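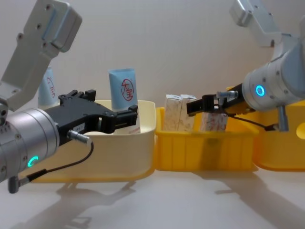
Ticket 1051: Label printer drops off network after sleep
Site: Womcombe
Opened by: Dorottya Vörös
Opened: Mar 20, 2025
Status: Open, workaround in place

Fault
Printer goes into sleep after 30 minutes idle and no longer answers ping. Jobs sent from Plitano stay at "Sending" and time out. Panel still shows a valid IP address. Power cycle restores it until the next sleep.

Checked
Cable and switch port swapped, no change.
Address reservation correct, no duplicate found.
Port speed was fixed at 1000, set to auto. Same result after 3 sleep cycles.
Energy saving turned off on the switch port. No change.

Workaround
Sleep timer set to Never in the printer's web page. No dropouts logged with this setting. The timer returns to default after a factory reset and must be set again.

Next
Firmware is the September release. Csonka to confirm whether a later one exists. Do not close before the update has been tested with sleep turned back on.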